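Saturday, play kitchen set, plates and fruit

Set the table up again with the cutting board at the front and the plates in a row behind it. Moved the lamp back to the shelf first, the glare was bad last week. Ryszard Tomaszewski wants the same layout kept until the Zavunum order is done.

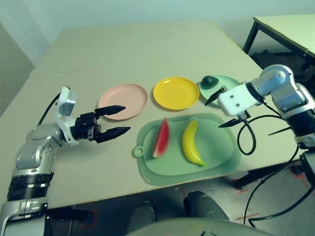
Pink, yellow and green plates, avocado half on the green one. Watermelon and banana on the board.

Washed all the fruit in the sink with dish soap, 5 minutes soak, then towel. The banana had picked up tape residue at the stem. Bondico remover took it off but left a dull patch, so I'm not using it on the painted pieces. Warm water and a thumbnail works on those, only slower.

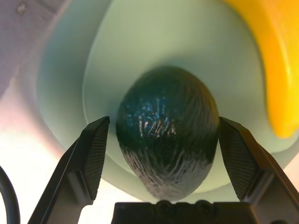
Same goes for the pink plate, which had an old price sticker under it. It came off in two pieces after some 60 seconds under the hot tap. Checked the rims for chips and found none. The Ollico bin is full, so the spare cups went in the Malý box on the bottom shelf. Lid doesn't close all the way. Need 6 more labels for the shelf fronts.
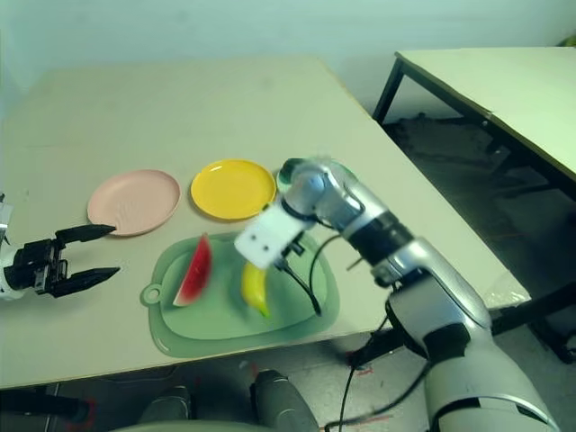

Ryszard asked: where does the cutting board go at the end of the day?
Flat on the second shelf under the plates. It bows if it's left leaning against the wall.

Still to do: labels, a bigger bin, more dish soap.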